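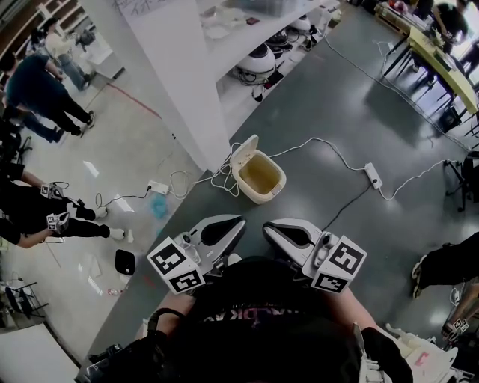
Effect of Lid Type on Moisture Loss in Household Food Waste
Jawad Ghauri
Final report, Environmental Measurement course

1. Background
Food waste collected in kitchens is mostly water by weight. Collection fees in the Sondel district are charged by mass, so water lost before pickup reduces cost to the household. Water loss also slows the growth of mold and limits the liquid that gathers at the bottom of the liner. Earlier coursework by Shaikh compared liner materials and found that paper liners lost more mass than plastic ones over the same period. Lid type was held constant in that work. The present project keeps the liner constant and changes the lid.

2. Materials
Two bins of equal volume were used. Bin A had a closed hinged lid. Bin B had the same lid with a grid of drilled holes covered by fine mesh to keep out flies. Both were lined with unbleached paper bags from a single pack. Mass was read on a Clarnetti bench scale, zeroed before each reading. Room temperature and relative humidity were logged on the shelf next to the bins.

The waste was a standard mix of potato peel, apple core, lettuce, coffee grounds and cooked rice, chopped and blended by hand in one tub, then divided equally by mass. Meat and dairy were left out under the lab rules.

3. Method
Each run lasted 40 hours. At the start, both bins were loaded with fresh mix and weighed with liner and lid in place. The lids were opened for one minute every morning and evening to imitate normal use. At the end of the run the bins were weighed again, the liners were removed, and any free liquid was poured into a graduated cylinder. The bins were washed and dried before the next run. Bin positions were swapped between runs to cancel any effect from the window.

4. Results
Bin B lost more mass than Bin A in every run. Averaged over all runs, mass loss in Bin B was 27 percent higher. Free liquid was found under the liner of Bin A in 2 runs and was never found in Bin B. The difference between bins was smallest when room humidity was high, as expected for evaporation through a fixed opening.

5. Sources of error
Rice was added warm in the first run, which probably raised the loss in both bins. The humidity logger was not calibrated against a reference. Odor was not measured. The mix was wetter than the waste described in the Imia household survey, so the absolute losses should not be applied to that data set.

6. Further work
The runs should be repeated in September, when the room is cooler, with a third bin that has holes in the side walls and a closed lid.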